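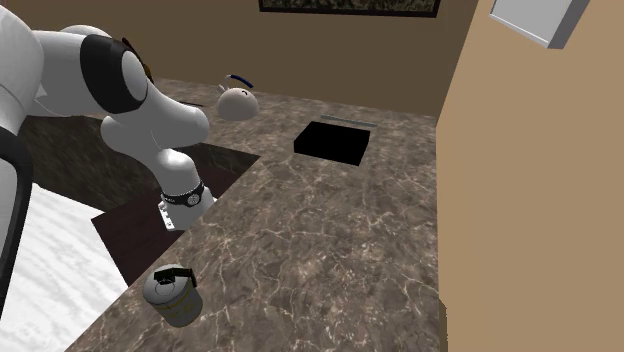

The Ornik pool is a season-long pro football contest in which you pick the winner of every game on the weekly schedule and rank your picks by how sure you are of them. It runs from the opening Thursday to the last Sunday of the regular season, and the playoff contest, the Kaijage Cup, is scored separately. The standings are built a little like the white arm at the top of the page, where each link hangs from the joint before it: the game results feed your weekly score, the weekly score feeds your season total, and the season total settles your seeding for the Cup. If something is corrected near the start of that chain, everything after it moves too. The answers below cover the questions we get most often. They were last revised on Tuesday, December 21, 2021, and apply to the rest of this season.

Filed under: Football Pools / Rules & Help

JOINING AND ENTRIES

Can I still join this season?

No. Regular season entries closed before the Week 4 kickoff. You can enter the Kaijage Cup as a new player when sign-up opens in January, and you do not need to have played in the regular season to do it.

How many people are playing?

There are 434 entries this season. Last season there were nearly 380. Those are entries, and a player with two entries is counted twice in both.

Can I have more than one entry?

You can have two. Each needs its own entry name, and each is picked and scored on its own. You may not have a second account in order to get a third entry. If we find one, the newest entry is removed and its points are not moved anywhere.

Can I change my entry name?

Once per season, from the account page. The old name stays on weekly result sheets that have already been posted. Names that are rude, or that copy another entry closely enough to confuse people reading the table, will be changed by us to your initials.

What is a Gamer entry?

Gamer is the free version. A Gamer entry makes the same picks, uses the same deadlines and shows up in the same weekly table, marked with a G. It cannot win weekly or season prizes. You can't switch an entry from Gamer to full or back once the season has started.

MAKING PICKS

How do the confidence points work?

In a week with 16 games, you assign the numbers 1 through 16, one to each pick. Put 16 on the team you trust most and 1 on the one you trust least. If the team wins, you get that many points. If it loses, you get none for that game. In weeks when some teams are off, the top number drops to match the number of games.

Do you use the point spread?

No. All picks are straight up. A one-point win in overtime counts the same as a blowout. We show the spread next to each game on the pick sheet for people who like to see it, and it is copied over once, on Wednesday morning. It isn't updated after that, so a late quarterback change may not be reflected.

When are picks due?

Each pick locks at the scheduled kickoff of its own game. You can submit the Thursday game by itself and do the rest later. The confidence number you put on the Thursday game locks along with it, so you can't use that number again or take it back after the game starts.

What about Saturday games?

They follow the same rule. Late in the season there are usually Saturday games, and these catch people who are used to finishing their sheets on Sunday morning. Check the kickoff times on your sheet in December and January.

What if I forget to send in picks?

Any game without a pick is given to the home team, using the lowest confidence numbers you have left, in order of kickoff. If you miss the whole week, you get the home team in every game with the numbers assigned the same way, and your weekly score is capped at the lowest score turned in by anyone who did pick. The cap applies to your season total as well.

Can I see what other people picked?

Yes, after each game locks. Before that you can see only whether an entry has submitted. The pick grid lists every entry down the side and every game across the top. It's wide, and it reads better on a computer than on a phone.

I changed a pick and it didn't save. Can you fix it?

We go by the time stamp in Drilter, the program we use to collect and score picks. If Drilter shows a change saved before kickoff, it counts. If it doesn't, we can't add it later, including when you have a screenshot of the sheet with the change on it. The sheet will show your new pick on screen before you press Save. Wait for the green confirmation line, and check your email for the receipt if you have receipts turned on.

SCORING

What happens when a game ends in a tie?

Both sides of the pick get half the confidence points, rounded down. A tie game with 9 points on it is worth 4. With 1 point on it, it is worth nothing.

What happens if a game is postponed?

If the game is moved to another day in the same scoring week, it counts as usual. A scoring week runs from Thursday through the following Wednesday, so a Sunday game played on Monday or Tuesday is still part of that week. Your pick stays open until the new kickoff time unless it had already locked. If it had locked, it stays locked.

If the game is moved out of the scoring week, it is taken off the sheet. Your remaining picks keep the numbers you gave them, and the number on the removed game is lost. We know this hurts players who had a high number on that game. We looked at renumbering everyone's sheets and decided against it, mainly for weeks when other games have already been played.

When are weekly results final?

Noon Eastern on the day after the last game. For most weeks that's Tuesday. For weeks with games moved to Tuesday, it's Wednesday. Anything you see in Drilter before then is a running score and may change.

How is the weekly tiebreaker used?

Every sheet asks for the total points in the Monday night game. If two entries finish level, the closer guess wins, whether it is over or under. If they are still level, the entry with more correct picks wins. After that, the prize is split. When there are two Monday games, the tiebreaker is the later one. If the tiebreaker game is removed from the sheet, we go straight to correct picks.

Do you drop anyone's worst week?

Yes, one. Your lowest weekly score comes off after the final regular season week. The season table shows two totals starting at midseason, one with every week included and one with the low week removed. Seeding and prizes use the second. A week you missed entirely can be your dropped week.

I think my score is wrong. What should I do?

Add it up from the grid first, since the running score and the grid sometimes update a few minutes apart. If it still looks off, send us the entry name, the week and the game by the results deadline. Corrections after the deadline are made only when the error was ours.

THE KAIJAGE CUP

How does the playoff contest work?

It's a bracket with points. You pick each playoff game as its matchup becomes known, and later rounds are worth more. Regular season players start with a small bonus set by their seed. New players start at zero. The bonus table will be posted with the final standings.

Do confidence numbers carry over?

No. There are too few games per round for them to mean much. Each game in a round has the same value.

Can a Gamer entry play in the Cup?

Yes, under the same terms as the regular season, with no prizes.

PRIZES AND RECORDS

When are prizes sent?

Weekly prizes go out in a batch at the end of each month. Season prizes go out after the final standings have been up for seven days. If you've moved since you signed up, update your mailing address before then.

Are old results available?

Yes. The archive covers 2312 entries going back to the first season, searchable by entry name. Full pick grids are there for seasons scored in Drilter. For the earlier ones we only have final tables, and a couple of those are missing the tiebreaker column.

Can you delete my old entries?

We can replace the entry name with "former player" on request. The scores stay in, as taking them out would change the finishing order for everyone below.

How do I contact you?

Use the message form on your account page and include your entry name. Messages sent on Sundays are usually read Monday morning. Please don't send picks through the form. We can't enter them for you.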